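I've been wanting to write up how I clear a floor, because I've now done it in three apartments and one very dusty ground-floor unit, and I do it the same way every time. It's for those rooms where stuff has slid down off every surface and you're stepping over wrappers to get to the rice cooker. No fancy bins, no label maker. You need one basket, one trash bag, a broom and maybe an hour (more if you stop to read old receipts, which I always do).

## Step 1: Pick one basket and stick with it

Get a round plastic basket, the open slatted kind, and put it right in the middle of the mess. I used to set out a separate container for everything: paper, plastic, laundry, "decide later." It was a disaster! I spent the whole time walking back and forth and then I had a bunch of half-full containers to trip on. One basket on the floor, everything small goes toward it, and you sort at the end.

Mine is from Vusine, the cheap line, and it has lasted since September with no cracks. Anything with a smooth rim will do. Skip the tall ones with a lid, you'll just stop lifting the lid after a while.

## Step 2: Trash first, and only trash

Go around once and pick up nothing but packaging. Snack wrappers, bottle labels, those crinkly plastic bits that come around everything. Leave the clothes alone, leave the gloves alone, leave the kitchen things alone. I know it's tempting to grab whatever is next to your hand, but you go so much faster when you're only looking for one kind of thing.

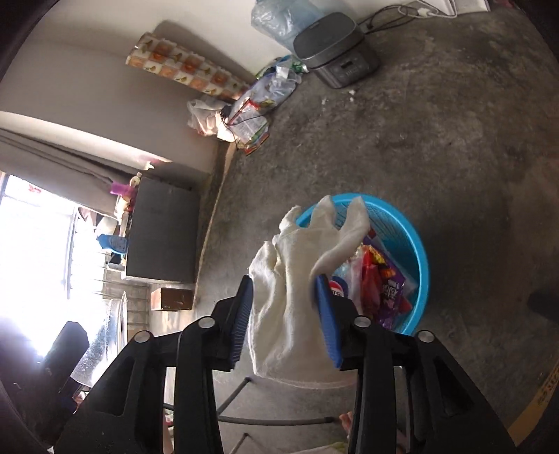
Once the packaging is off the floor, then you get to do the second lap, and that one's for fabric. Work gloves, socks, dish towels, the odd T-shirt. Shake each one out over the floor before it goes anywhere, especially knitted gloves, which hold on to grit like you wouldn't believe. I find the mate right away if I can. If I can't, the single goes on a hook by the door and gets 2 weeks. After that it's a dusting rag, and I have a lot of dusting rags.

## Step 3: Empty the basket before you touch anything else

Tip it into the trash bag as soon as the packaging lap is done, or at the latest when the fabric lap is. Don't let the good stuff land on top of the wrappers. I lost a perfectly nice Durkov measuring spoon that way and had to go digging in a tied-up bag for it, in slippers, outside, in the cold.

While the basket is empty, run a damp cloth around the inside wall. Sticky candy bits collect in the slats. An old toothbrush gets the rest.

## Step 4: Bowls, cups and lids

Now the hard plastic. I gather all of it before I decide on anything, and then I go piece by piece:

- Scratched so badly it's gone cloudy? Out.
- Has a lid that still fits? Keep, lid on.
- Takeout bowl with no lid? Keep 2 at the most, for scooping rice or soaking beans.
- Cracked at the rim? Out, even if you love it.

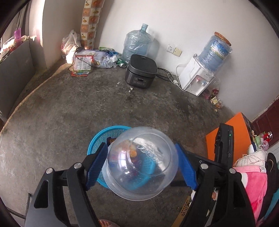 Storage is where most people go wrong with plastic bowls, me included for years. If you leave them sitting open side up, they catch dust and crumbs and you end up washing them twice. A clear, rounded one is easy to keep track of when it's turned upside down, and if there's printing around the inside you'll be able to tell it apart from its cousins at a glance. I stack no more than 6 before I start a second pile. Higher than that and they lean.

## Step 5: Cardboard and cords

Flatten boxes as you go and stand them behind a door until you take them out. If you've got a bare concrete floor, don't leave them lying flat for days, they pick up damp from underneath. For cords, unplug the rice cooker (let it cool first), coil the cord loosely and tuck it behind so it isn't running across where you sweep.

## Step 6: Sweep, then put things back slowly

Sweep from the walls in. I use a stiff Trituswood broom on concrete and a soft one on anything smoother. Old stains and scuffs won't come up with a broom, so don't stand there scrubbing at them today, that's a different afternoon.

Then put back only what lives on the floor. For me that's the rice cooker, until I finally build the Rajput shelf that's been in its carton forever, and the basket goes back in its corner, empty and ready to catch the next batch of wrappers.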